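About Drurelance

Drurelance is a reference index of internet memes and reaction images. Each entry records the source, the first known post, and the common caption formats. Entries are checked by two editors before they go live.

The index started in October with eight entries on cartoon characters. It now runs on the Grarkar database.

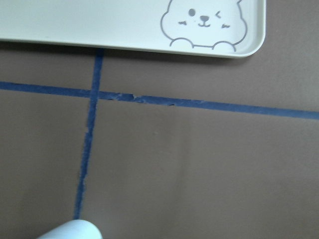
Sections

Film and television stills
Drawn animal faces
Captions and phrases

Corrections are handled within five days. Page last revised 20 March 2021.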